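Filmabend zu Hause: Tipps aus Küche und Wohnzimmer

Ein Trailer dauert 90 Sekunden und verspricht alles. Der Film dazu dauert dann gern mal fast 300 Minuten, jedenfalls gefühlt, und dafür muss das Wohnzimmer gerüstet sein.

Popcorn: Topf mit Deckel, Öl, drei Probekörner. Wenn die springen, kommt der Rest hinein. Salz erst danach und möglichst fein, sonst liegt es am Ende komplett unten in der Schüssel und wartet auf den Abspann.

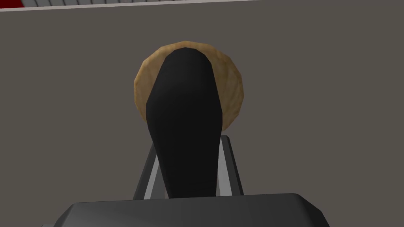 Zucker brennt im Topf schneller an, als der Vorspann läuft. Wer es süß mag, gibt Puderzucker über die fertigen Flocken. Angebrannte Töpfe mit Wasser und zwei Löffeln Natron aufkochen, stehen lassen, am nächsten Morgen bereuen.

Licht: Eine Lampe hinter dem Fernseher schont die Augen. »Clovenow« spielt zu zwei Dritteln nachts im Keller, da spiegelt sich sonst vor allem die eigene Stehlampe. Die hat zugegeben mehr Ausdruck als der Hauptdarsteller.

Ton: Bei Pustov wird grundsätzlich geflüstert, bis etwas explodiert. Nachtmodus einschalten, die Nachbarn kennen den Film sonst auch. Und den Lautsprecher nicht ins Regal quetschen – 13 Zentimeter Luft nach hinten helfen schon.

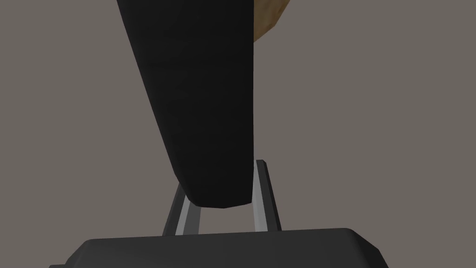

Schwarz und matt, mit leichten Falten.

Fettflecken auf dem Sofa: Speisestärke drauf, einwirken lassen, absaugen. Bitte erst nach dem Abspann.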